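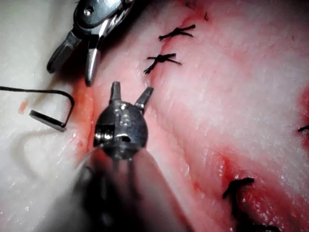

Figure 3. Two robotic surgical instruments over a sheet of tissue with black suture material, tied stitches and a short curved needle.

4. Public Figures and the Spread of Health Messages

4.1 Setting and approach

The third part of the study concerns the Rillitbridge campaign, a regional effort in which well-known actors and television hosts encouraged adults to have their blood pressure checked. The campaign ran for one season and used short recorded messages, printed cards in pharmacies, and a small number of live events. Its sponsors wished to learn whether a familiar face leads people to act on health advice or only to remember it.

Respondents were drawn from two towns, Gakstead and Prorov. In each town, 2000 adults received a mailed questionnaire in August, before the first messages were aired. The same adults received a second questionnaire after the campaign closed. Both forms asked about recent visits to a clinic, sleep, exercise, and tobacco use. The second form also asked whether the respondent could name any person who had appeared in a campaign message.

Gakstead received the messages with well-known speakers. Prorov received messages of the same length and wording, read by local nurses. The scripts were prepared by the Vakulenko office and were not changed between towns, apart from the speaker's introduction.

4.2 Recall and action

Both forms were returned by 600 adults in Gakstead and 400 in Prorov. The difference in return rates is itself of interest and is taken up in Section 5. Recall of the speaker was clearly higher in Gakstead. Recall of the advice was close to equal in the two towns, and several Gakstead respondents who named the speaker correctly gave the wrong subject for the message — most often diet.

Reported visits for a blood pressure check rose in both towns. The rise was slightly larger in Prorov among adults over retirement age, who wrote in the comment space that they knew the nurse or had been treated at her clinic. Younger adults in Gakstead reported more conversation about the campaign at home and at work. We did not find that such talk was followed by more visits.

Tymoshchuk, in an earlier review of entertainers in public health work, argued that the private habits of a speaker matter more to audiences than the script. Our written comments give partial support to this view. Respondents trusted speakers known for regular exercise and early hours, and were doubtful of those they associated with late parties.

4.3 Limits

All visits were self-reported and were not checked against clinic records. The two towns also differ in age and in distance to the nearest hospital. Rostyslav Tymoshchuk read a draft of this section and suggested the separate treatment of older adults.

Shares 6 | Comments 2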